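Review: the Nusside hand-held gripper kit, after a long stretch at the dining table

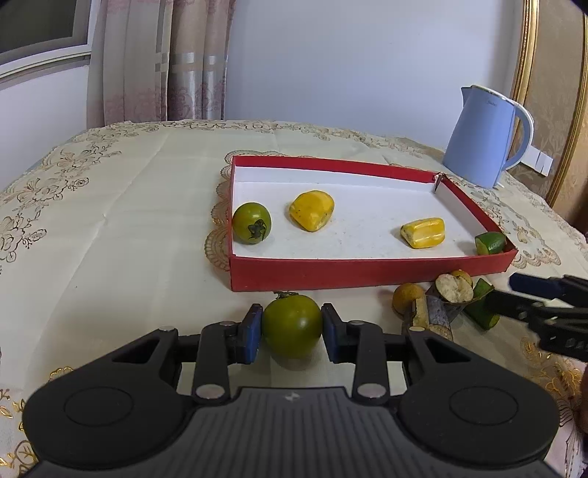 I should start by saying I didn't set out to buy this one. Karthik Debnath, who I share a bench with at the Curnmont workshop, had been at me since January to try a hand-held gripper before I spent any more money on motors, and I kept putting him off with one excuse after another. My own arm project had been stuck for ages on the same problem, which was that I could make the thing move wherever I liked but I couldn't get it to pick anything up without squashing it or flinging it across the room. Karthik's view was that I didn't understand gripping well enough to automate it. He was right, and he has been very gracious about it (mostly).

So I ordered the Nusside kit. It comes as a pile of parts, and you put it together yourself over an evening or so. The body is black and quite wide, with a ribbed grey section in the middle, and the linkage arms go on with round pivot pins. Mine has the blue finger pads. I built two of them in the end, one for each hand, and the second went together in half the time of the first, partly because I'd stopped reading the instructions by then. They aren't bad instructions, just very fond of tiny diagrams, and my eyes aren't what they were. There's one step where you fit the left arm and it looks exactly like the step where you fit the right arm, and if you mix them up you'll be undoing everything an hour later. Ask me how I know.

A word on the pins. Do them up until they're snug and then back them off a touch. I had mine far too tight at first and the jaws moved like an old gate. Once they were freed up the action was lovely – smooth right through the travel, with a bit of springiness at the end that tells your hand when you've got hold of something. I found that feeling more useful than any amount of reading.

For testing I went straight to the fruit bowl. Blocks and cans are all very well but I want my arm to sort produce one day, so produce it was, spread over the good tablecloth (I did ask first). Green tomatoes turned out to be a wonderful thing to practise on. They're firm and shiny, so they'll skate out of a careless grip, and the pads have to meet them fairly square on. Come in too high and the tomato squirts away; come in around the widest part and it sits there as happy as you like, even when you tilt your wrist. I now have a real respect for whoever designs the fruit picking machines.

Cut pieces are a different game again. A bit of lime wants to roll onto its flat side, and small things lying close to one another are hard to get at because the pads need room on either side. The fingers are on the chunky side for that sort of work. I've written to Nusside to ask whether they'd consider a slimmer pad, and had a friendly reply that promised nothing.

If you're planning to do the same, set yourself up with a shallow tray. The lid of any sturdy box will do. It gives you somewhere to place things as well as pick them up, and the placing is where I learned the most, as you have to get down over the edge without knocking it and then let go gently. It also stops the round things from wandering off onto the floor.

What don't I like? The width of the body, mainly. It's comfortable to hold but it's a big lump to have in front of you, and with both going at once I was forever bumping one against the other. Cleaning is a chore as well. Tomato juice finds its way in behind the pads, and you'll want an old toothbrush and some patience. I also think a spare set of pins should come in the box, and it doesn't.

Before this I'd borrowed the Omell version from Manikandan Salian, and he'll argue until the cows come home that it's the better tool. It's lighter, I'll grant him that, and kinder on the wrist over a long afternoon. I just never warmed to it. The jaws felt vague, and I couldn't tell how hard I was squeezing without staring at them.

I've since moved the Nusside pads and linkage dimensions across to my own drawings, and the next version of the arm will have fingers that owe a great deal to these. If you've a build of your own on the go and you're near Curnmont, come and have a try of mine before you order. Bring your own tomatoes.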